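Wer Greifer kauft, kauft auch die Stunden danach

Bevor ein Betrieb den ersten Roboter für die Wäsche bestellt, muss er eine einfache Frage beantworten: Wer bringt ihm das Falten bei, und was kostet diese Arbeit? In vielen Angeboten steht dazu nur eine kurze Zeile. Danai Vrettos kennt solche Angebote gut. Sie plant bei Lisura die Anschaffungen und hat im letzten Winter 9 davon nebeneinander gelegt.

«Die Preise für die Geräte konnte ich vergleichen», sagt sie. «Die Preise für die Aufnahmen nicht. Jeder Anbieter rechnete anders.» Der eine verlangte Geld pro Stunde, der andere pro gelungenem Durchgang, ein dritter wollte eine Pauschale für das ganze Jahr.
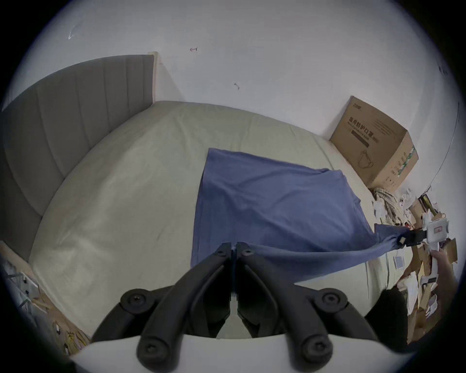
Graz, August 2018

Ein blaues Baumwolltuch liegt auf einer cremefarbenen Matratze, und einen gerafften Zipfel davon hält ein von Hand geführter Greifer. Für die Planung ist diese Arbeit interessant, weil sie keinen Roboterarm braucht. Die Bewegung macht der Mensch, den Arm kann man später bestellen.

Vrettos hat ihr Budget deshalb in zwei Teile getrennt. Zuerst kamen die Handgreifer von Hekance, mit einem Satz Ersatzfinger und einem Vertrag über 36 Monate. Der Arm steht erst im zweiten Teil, und über ihn wird im November entschieden. Bis dahin sollen 100 Stunden Material vorliegen, aufgenommen in gewöhnlichen Wohnungen und nicht auf einem Labortisch.

Lamisi Gyamfi leitet die Aufnahmen und warnt vor zu knappen Zahlen. Von einem Arbeitstag bleiben nach ihrer Erfahrung etwa 30 Prozent als brauchbare Aufnahme übrig. Der Rest geht in Anfahrt, Laden der Akkus, Kontrolle der Daten und Wiederholungen. «Wer mit acht vollen Stunden rechnet, hat am Ende des Quartals ein Loch», sagt sie.

Auch die Ersatzteile werden oft vergessen. Die Finger und die Gelenke nutzen sich ab, und eine Lieferung kann mehrere Wochen dauern. Gyamfi bestellt darum immer zusammen mit dem Gerät ein zweites. Für die Ablage der Daten verwendet Lisura das Programm Zitent, dessen Lizenz im Budget unter den laufenden Kosten steht.

Offen ist noch die Frage der Miete. Die Firma Amoah bietet den Arm auch monatlich an, inklusive Wartung, aber ohne Versicherung. Vrettos hat die Bedingungen angefordert und will sie vor der Entscheidung mit dem Kaufpreis vergleichen.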